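Print this message | E-mail this message

To: Samside local history and eating out list
Date: Saturday, August 17, 2019
Subject: Re: The old Dornus inn, is it open for lunch?

> Hello all, we will be in Samside for one weekend in October and
> would like to eat at the Dornus. My guidebook says it was a
> coaching inn and the dining room still has the first fireplace.
> Do they serve at midday, and must we book? We are 8 persons.

Hello,

I was at the Dornus two weeks ago with my sister, so I can answer a part of your questions. Yes, they serve lunch, but only from Thursday to Sunday, and the kitchen closes at half past two. For 8 persons you must telephone before. The small room is nicer than the big one, so please ask for it.

The fireplace is there, but your guidebook is wrong about its age. The one in the dining room was brought from the Ghumman mill when the mill was taken down. The first fireplace of the inn is behind the bar, and it is closed with bricks.

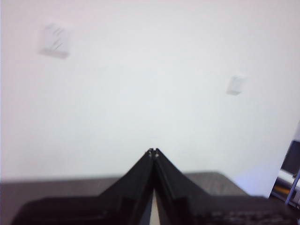
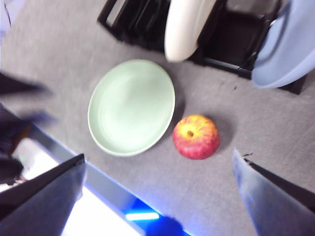

About the food: I had the lamb pie and my sister had trout. The pie was very good, the trout a little dry. The soup changes each day. They have a short list of cider, and the waiter was patient with my many questions about the building.

If you come by car, do not follow the signs for Cerkora, they take you over the hill and the road is narrow. The bus 342 stops in front of the church, and from there it is five minutes on foot. On Sundays there is no bus before eleven.

One more thing. In the corridor to the toilets hangs a framed list of the travellers who slept in the inn during one winter, with the price each one paid. Somebody has typed it in clean, so you can read all the names. I would like to know where the original is kept. If a member of this list knows it, please write to me or to the list.

With kind regards from Samside

Print this message | E-mail this message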